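Stukden dye works, open day

We got to the gate at 2 and Lesego Modise took our group in through the yard. The works opened its doors in December, and parking was easy.

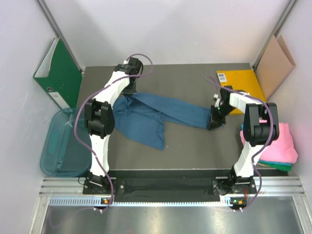

The vat room

Five vats, one running. Zolano built them and they still supply the parts. The indigo smell is strong - bring a scarf.

Blue cloth was the theme all afternoon.

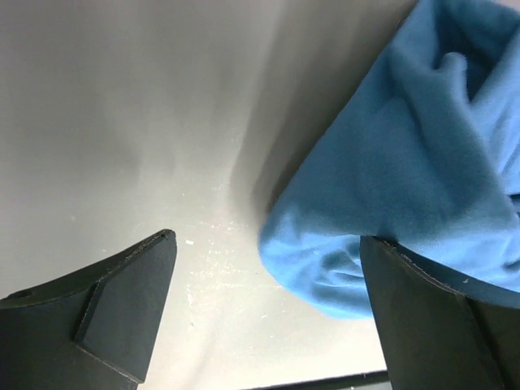
Shop and tea

Ailsa Ritchie runs the shop. Remnants are sold by weight, cash only. The last bus leaves from the Onishi stop.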